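Our Sunday at the Likotdale open workshop

We'd been promising ourselves a trip out to Likotdale ever since Gridach moved its repair room there, and in September we finally managed it. The bus dropped us at the bottom of the hill, so we arrived puffed and very glad of the tea urn by the door!

So-ying Cheng looks after the arm they call Sulow, and she was kind enough to let us hang about while she did its usual service (she does one every 200 hours of running, and writes it all up in a green notebook). I had expected computers and not much else, but a good deal of it is wiping, tightening and listening. She starts with the gripper. The fingers are printed in yellow plastic and held on with small screws, and she checks that they close evenly, because if one lags behind the other everything gets picked up crooked.
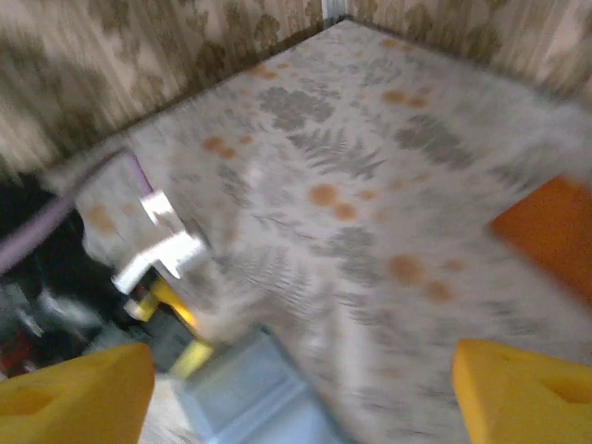

After that comes the wrist camera, which has to be lined up again whenever the fingers have been off. So-ying nudges it, tightens it, runs the arm through a set of 110 short moves and compares the figures with last time's. Ours came out at 118 on her scale, a touch high - she loosened one screw, sighed, and began again. I was quite happy to watch it twice.

The cable along the forearm is her real worry. It bends with every reach, and the last one went after 1,020 hours, so she now keeps a spare in the drawer and leaves a little more slack at the elbow. The clips come from Jasińska, and she prefers them to the old ties as they can be undone without scissors.

We stayed far longer than we meant to and missed the four o'clock bus. The next open day is in spring, and you do need to put your name down at the desk.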